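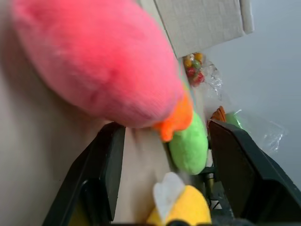

Sorting and packing soft goods: tips from the Seddale open day

The Garnik workshop in Seddale opened its doors on 26/06/2023, and I went along for the afternoon session on handling plush toys, bagged goods and small boxes with a two-finger gripper. Most of what was said applies to anyone who sorts a toy shelf or packs parcels at a kitchen table. My notes follow, with the robot-only material kept short.

Grip soft things by the thickest part

Katia Bortolotti ran the demonstration. Her first point was that a plush toy has no fixed width. Close on a thin part such as a wing or a beak and the seam takes the whole load. Close on the body and the stuffing spreads it. The same holds when you pull a toy out of a full bin by hand. Reach down to the body, squeeze, then lift. Seams at the neck and feet are the first to go on toys that get pulled by their ends.

Separate before you lift

Pile fabric clings to pile fabric. When several toys lie against each other, the machine nudges the pile sideways before it closes. At home, slide a flat hand between two toys and move the top one over by its own width. It is faster than lifting two and dropping one.

Clear bags

Clear plastic is hard for a camera. The creases throw back light and the edges are difficult to find. Lachlan Trevaskis, who looks after the lighting at Garnik, gave three remedies:

Move the lamp to one side and lower it. Overhead light puts a highlight on every fold.
Press the air out before closing the bag.
Put a paper label on the flattest area, never across the seal.

The second and third are worth doing in any pantry. A bag with the air out stacks, and a label on a flat area can be read from the shelf. For small candies, fold the loose plastic under the bag so the contents sit in one lump.

Boxes

Decide about the flaps first. A flap left half open catches on sleeves, on bags and on gripper fingers. Either tuck it in or fold it all the way back and hold it there with a strip of low-tack tape. Plain white cardboard shows dirt, so wipe the work surface before the box goes down.

Order of work

The workshop keeps a log of every pick. In the February trial there were 1177 attempts, of which 577 were plush toys and 392 were bags. The rest were boxes. The bags gave the most trouble, and the order was changed as a result: boxes first, plush second, bags last. Boxes make a wall for the soft things to lean on. Bags then go on top, where they will not be crushed.

I have used this order for two grocery runs and one move of a child's bedroom. It works for all three, with one change — anything heavy goes in with the boxes, whatever it is packed in.

Finger pads

This one is for those with a bench gripper or a pick-up tool. Wipe the pads with a damp cloth at the end of a session and let them dry open. Lint from plush builds up on the contact face and the grip gets slippery on plastic. Bortolotti's crew does it every 12 runs. A long-handled litter picker with rubber tips benefits from the same treatment.

Questions from the floor

Flynn Brunton asked whether candy should be bagged tight or left with some slack. Tight, for stacking. Leave slack if the bag has to be picked up from above, as the gripper needs something to close on.

Sidra Tanoli asked about washing plush toys after handling. The workshop spot-cleans with a cloth and mild soap and brushes the pile once dry. Check the care tag before putting any of them in a machine.

The next session is at the Standstead site and covers jars and lids. Bring closed shoes. Parking is behind the building, and the side door is the one in use.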